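关于我们｜Costelero 布艺养护工作室

从一块抹布开始，认真对待家里每一块布

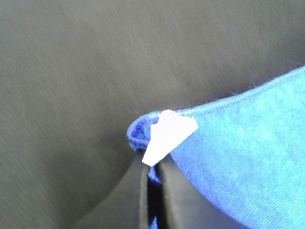

一块擦拭布用久了，为什么越擦越花？

多半是纤维里积了油和洗涤剂。布看着干净，织纹深处却裹着一层薄膜，吸不进水，擦过玻璃就留下一道道雾痕。用热水泡透，少放或者不放洗衣液，绝对不用柔顺剂，漂洗到水里没有泡沫再晾干，大多数布都能恢复过来。

这个问题我们每个星期都要回答好多遍，每次回答都很开心！因为它正好就是我们每天在做的事。

我们是谁

Costelero 是一间做家用布品的小工作室：擦拭布、茶巾、碗布、地布、盖面包的布，还有擦眼镜和擦乐器的小方布。我们设计、选料、缝边，也教人怎么洗、怎么叠、怎么收、怎么补。工作室有一间裁剪房、一间洗涤房、一间上课用的大教室，还有一个总是塞得满满当当的布料架（真的，每次说要整理，过两天又满了）。

创办人是 Seraina Brunner 和 Ingeborg Tanner。Seraina 以前在酒店的布草房工作，管床单、餐巾和毛巾，练出了一手摸布的本事，闭着眼睛就能分出新毛巾和洗过一季的毛巾。Ingeborg 学的是针织，在工厂里调过圆机，说起线圈的松紧能从早饭说到午饭。两个人在一堂缝纫课上坐同一张桌子，一个嫌市面上的抹布洗几次就卷边，一个嫌抹布的织法太敷衍，聊着聊着就决定自己做。

最早的工作台是 Ingeborg 家的餐桌。裁布要等晚饭后收了碗才能开始，第二天早饭前又得把线头扫干净。第一批布一共裁了300块，送给邻居、朋友和楼下的面包店，请大家随便用，狠狠地用，用坏了再拿回来给我们看。回来的那些布有的染了咖啡，有的被烤箱烫出了印子，有的边角开了线，全都摊在桌上一块一块地翻。那几个晚上学到的东西，比之前读过的所有资料都多。

到现在我们仍然这样做。每一种新布在正式出售之前，都要先送出去让人用，再请大家把旧布带回来。

我们做什么样的布

先说蓝布。来过工作室的人大概都记得我们的蓝，很亮、很正的那种宝蓝。选这个颜色的时候 Seraina 坚持要鲜艳，她的道理很朴素：抹布掉在柜子后面、混在深色衣服里、落在车座底下，都应该一眼就能找到。蓝布用来擦干，适合玻璃、水龙头和台面。

白布给厨房，擦碗、包生菜、盖在发酵的面团上。白布可以用高温洗，脏了看得见，换得也勤。

灰布专门对付地面和鞋子，织得厚一些，拧起来费点力气，可是很耐磨。

三种颜色，三种用途，不要混着用，这就是我们分色的全部规矩。教室墙上贴了一张写着这条规矩的纸，孩子们来上课的时候会大声念出来，然后回家监督爸爸妈妈。好几位家长跟我们抱怨过，说自从孩子来过这里，家里再也不能随手抓一块布就擦了。

厨房系列叫 Prinell，清洁系列叫 Forska。Prinell 里面有茶巾、碗布和面包布，Forska 里面有擦拭布、地布和车用的布。名字是 Ingeborg 取的，没有什么特别的含义，就是念起来顺口，写在标签上也短。

关于布边

很多人挑布只摸中间，我们会请您先看边。

一块布通常是从边上开始坏的。边缝得太紧，洗过以后布面缩不动，四周就起波浪；缝得太松，线圈钻出来，勾到一次就会越扯越长。针织布尤其麻烦，边缘天生爱卷，四个角更是容易拧成一团。我们试过好几种锁边，试到后来裁剪房里到处挂着打了编号的小布条，像过节一样。

现在用的锁边线比布面颜色略深一点，这样缝线走得直不直、有没有跳针，检查时看得清楚。转角的地方放慢速度，针脚稍微密一些，收尾的线头往回藏一小段。新布第一次洗过之后边上会有细细的浮毛，正常的，用手轻轻捋掉，或者不用管它。如果看到长线头，请用剪刀剪，千万别拽！

关于标签

我们在标签上花的时间，说出来大概会让人笑。

标签太硬，会刮花镜片；太大，擦的时候总是翻出来碍事；印得太浅，洗几次就什么都看不清。也有人劝我们索性不缝标签，可是一块布到了别人手里，过上半年，谁还记得它该用多少度的水洗呢？最后我们选了柔软的窄标签，缝在靠近边角的位置，写上成分、水温和能不能烘干。

擦眼镜和擦屏幕之前，请把有标签的那个角捏在手心里，用剩下的布面去擦。如果您就是不喜欢标签，也可以贴着缝线把它剪掉，剪之前先抄下水温就好。

洗布这件事

洗涤房是工作室里最热闹的地方，也是我们最愿意带客人看的地方。下面这些是课上反复讲的内容，干脆也写在这里：

新布先单独洗一次。颜色鲜艳的布头一两次下水可能会掉一点浮色，别和白衬衫放在一起。

蓝布和灰布用60度以下的水。白色棉布可以用到90度，茶巾和碗布每隔一阵子这样洗一次，味道会清爽很多。

超细纤维的布不要和毛巾一起洗。它会把毛巾掉的绒全抓到自己身上，摘起来能摘一个下午。

不用柔顺剂，也不用烘干纸。

洗衣液的量减一半试试看。如果漂洗时还有泡沫，下次再减。

晾的时候抖开，把四个角拉平。角上卷着晾干的布，下次拿起来还是卷的，而且卷起来的地方干得慢，容易有味道。

太阳不太毒的时候可以晒，晒到干就收，别挂上一整天。

棉布用热熨斗熨没有问题，超细纤维请不要熨。

叠和收

叠布有许多叠法，我们教的这一种最省事。把布平铺在桌上，先把四个角翻出来抹平，对折，再对折，折边朝外放进抽屉。想让布立起来，就多折一次。拿的时候只抽一块，旁边的不会跟着倒。

抽屉不用塞得太满，手能插得进去最好。湿布不要进抽屉，哪怕只是有一点潮。用到一半的布找个钩子或者横杆挂起来，让它透透气。

Ingeborg 喜欢把布卷成小卷，Seraina 喜欢叠成方块，所以工作室里两种都有，左边的柜子归一个人，右边的柜子归另一个人。学员第一次来都会被两边拉拢。您想怎么叠都行，自己顺手就好。

补和换

一块布能用多久？看您怎么用，也看您舍不舍得补。边上开了一小段线，五分钟就能缝好，我们每个月有一次免费的修补时间，线和针都备着，您带布来就行，带别家的布也欢迎！有一位老顾客每次都带一整袋来，坐下来慢慢缝，顺便把全桌人的布都看一遍，指点指点。

补不了的布也先别扔。大块的可以剪成小块，擦自行车链条、擦鞋油、擦画笔，用完这一轮再处理。我们在门口放了一个回收箱，干净的旧棉布会被剪开，送去给附近的木工房擦木蜡油。

课程和参观

教室最受欢迎的是“一块布的一生”，从认识纤维讲起，看放大镜下的线圈，亲手锁一条边，再把自己做的布洗一遍、叠好带走。每堂课时长3小时，中间有茶和饼干。不会用缝纫机完全没关系，来的人里一大半都是头一回踩踏板，第一条边歪歪扭扭的，第二条就像样多了。看着大家举起自己缝的布对着窗户照，我们到现在都会激动。

我们也去学校上课。孩子们对“哪块布吸水最多”这个实验特别投入，会为一小杯水争得面红耳赤。老师如果想预约，请提前来信，说一下班级人数和教室里有没有水槽。教室没有水槽也能上，我们自己提桶去。

每年8月工作室关门休整，清洗机器，盘点线轴，把布料架从头到尾理一遍。那段时间来信会回得慢一些。

我们的合作伙伴

布料来自一家家庭经营的织造厂 Stöckli，开车过去不远，每换一批纱我们都会过去看。他们的师傅很有耐心，Ingeborg 为了线圈的密度跟他们来回改过许多次样，改到后来师傅一看见她进门就先去烧水泡茶。

裁剪和锁边全在我们自己的裁剪房完成。裁下来的边角料留着做杯垫和课堂练习用的布条，小得实在没法用的，就拿去填针插。

几个常被问到的小事

最常卖的尺寸多大？
边长40厘米的正方形。茶巾长一些，50乘70厘米，擦大盘子正合适。

可以定做颜色吗？
目前不接。宝蓝、白、灰这三种已经让染缸很忙了。

能绣名字吗？
茶巾可以，擦拭布不建议，绣线凸起来的地方容易留下擦痕。

布上沾了蜡怎么办？
等蜡变硬，刮掉面上的一层。棉布可以垫着吸水纸用温热的熨斗慢慢烫，换几次纸。超细纤维经不起熨斗，刮完用温水洗，洗不掉就让它改去擦鞋。

标签上的字洗没了，还能查到洗法吗？
能，把布拿来或者写信描述一下颜色和厚薄，我们帮您认。

来找我们

工作室的门铃有点轻，按一下没人应的话请再按一下，多半是洗衣机正在甩干。进门左手边可以试布，有水、有玻璃板，还有一块我们故意弄脏的台面，您尽管擦。带上家里那块最不听话的抹布一起来吧，我们很想看看它！

本页更新于2019年9月17日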